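Grekurau teardown kit: notes and README

What this is

I've been trying out the Grekurau kit for the past few weeks, and this page is the README that goes with my recordings from it. It's half data card, half review, because people kept asking me the same questions about both and I'd rather write it all down once.

The kit is sold by a small firm called Admasu. You get a gripper, a wrist camera, a mounting plate and some software, and you bring your own arm. They pitch it at refurbishers and recycling shops who want to get the useful bits out of old computers without somebody doing it by hand all day. I bought mine with my own money, no discount, and I've no ties to them beyond a rather long support thread.

What's in the folder

There are 3123 short clips, all from the wrist camera, sorted into 19 tasks. Most are pulling drives and caddies, with a fair bit of cable work and a few goes at memory. Each clip comes with a text file saying which task it was and whether I'd call it a pass, a fail or a muddle. I did the labelling myself over a lot of tea, so expect the odd slip!

Folders are named by task, then by session. Anything ending in _old was recorded with the first version of the software (February and before) and the timing is a bit off in those. I'd leave them out unless you really need the extra.

The tasks I'd start with

1. Drive caddies. Easily the best thing the kit does. The plastic ones in old Dell towers have enough give that you don't need a perfect grip, and the fingers hold them upright nicely. You'll want the tower on its side with the cover off, and the power supply cables pushed well out of the way first (I forgot this more often than I'd like to admit).

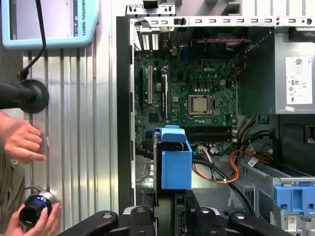 2. Drive sleds with a release lever. Harder, and much more interesting. The fingertip has to get to the lever in a narrow gap and press it at the right angle, and if you come in even slightly squint it just slides off. Admasu's default settings press far too hard for this. I turned the force down to 4 on their scale and things got a lot calmer.

3. Memory. I wouldn't bother yet. The clips are in there for completeness, but the fingers are really too chunky for the clips at the ends of the slots, and I stopped after a couple of sessions.

Setting it up

The mounting plate went on in one evening. The software took longer. It wants its own settings file, called veltotcombe.cfg for reasons I never got to the bottom of, and if that's in the wrong place the gripper sits there doing nothing with no error at all. Put it in the same folder as the launcher and save yourself the bother.

Camera focus is set by hand. Do it with the fingers closed, on something about as far off as the part you'll be grabbing, then nip the ring up tight. 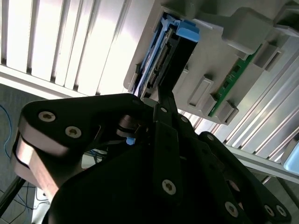 Fingertip in at the sled, close to the blue release lever.

What I like and what I don't

The finger linkage is lovely, slim enough to reach into places I'd assumed were hopeless, and every screw I've had to get at takes an ordinary hex key. Support is friendly and they do answer, usually the same afternoon.

On the grumbly side, the gripper gets into its own camera view a lot. You can see the tip fine, but the plates hide a good part of whatever is underneath, so don't expect a clean view of the whole job. The manual is 24 pages and most of those are about the warranty. And the replacement finger pads only come from one shop in Gotamholm, who are slow.

Using the clips

Help yourself for research or teaching, and please mention where they came from. If you find a wrong label, send me the clip name and what you think it should be, and I'll fix it in the next upload.

Still to do: redo the cable tasks with the newer software, and split the sled folder by enclosure type.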